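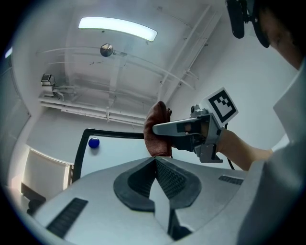
I put off cleaning the big grey machine in our back office for months, mainly because every wipe seemed to leave it streakier than before. Then Francine Cormier, who used to look after the kit at Fenddale, showed me how she did hers, and now I do it every other Tuesday with a cup of tea on the go.

You'll want 2 cloths (I like brown terry ones, they don't show the muck), a soft paintbrush and a small bowl of warm water with a tiny squirt of washing-up liquid. No sprays! They get into the grilles.

First, switch it off at the wall and leave it for 28 minutes. Fine, half an hour, but that's how long my tea and a biscuit take.

Start dry. Go over the mesh and the grille slots with the brush, very lightly, flicking the dust outwards. I used to scrub at the mesh and all I did was push the fluff further in. If you've got a vacuum with a brush end, hold it close by while you flick - it catches most of it.

Now the casing. Dip a cloth, wring it until it won't drip, then wring it again. Bunch it up into a fat lump so you're pressing with a nice soft pad and there's no loose corner to catch on the slots. Work along the curve in long strokes, top to bottom, and turn the cloth over when it looks grubby. Keep well clear of anything with holes in it.

For sticky marks, lay the damp cloth on top and count to 5 slowly before you wipe. Label glue is a pain and sometimes needs three or four goes.

Go over it all with the dry cloth straight away, following the same curve. Most of my streaks came from letting it dry by itself while I wandered off to do something else - lesson learnt!

Give it another ten minutes before you plug it back in. The cloths can go in a warm wash, but skip the fabric softener, it leaves a film.

Related posts
Getting label glue off nearly anything
Whiteboards that won't wipe clean
Our Dunmore cupboard, one year on
Brittany Fortin's desk tidy-up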